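3. Study Site and Methods

3.1 The plaza

Open paved plazas are popular with the people who commission them. Whether they are popular with the people who cross them is a separate matter, and one on which the planning literature has been polite. Our site, Flatach Plaza, was selected from the Skikeck inventory of downtown open spaces, where it is listed under "gathering places."
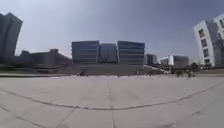
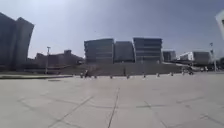
Figure 1. Two views of the study site, showing the concrete paving and its joints.

3.2 Walking routes

We logged 2835 crossings over the study period, which closed on 22nd June. Each route was drawn by hand on a plan of the site and then digitized in Skustance, a mapping package whose manual we can recommend to anyone who has trouble sleeping. A crossing was counted as direct if it stayed within the straight corridor between the walker's entry and exit points. Dogs were assigned to their owners' routes, a rule that the dogs did not always respect.

Of the full set, 835 crossings included at least one stop. We had planned to sort the stops by purpose, following Lebrun's scheme of rest, talk, view and play. The scheme has no category for looking at a phone, and we added one in the first week. It became the largest.

3.3 Interviews

We approached 300 walkers as they left the plaza, and 200 agreed to answer our questions. Those who declined were mostly in a hurry, so our sample leans toward people with time to spare, a group that plaza designers also tend to have in mind. Respondents were asked to name the space they had just crossed. Few could, and several gave the name of the nearest bus stop with great confidence. We accepted any answer that would have gotten a taxi to the right block.

A second round of interviews is set for September, using the same questions in a different order. The item on "sense of enclosure" has been dropped, as most respondents took it to be a question about fences.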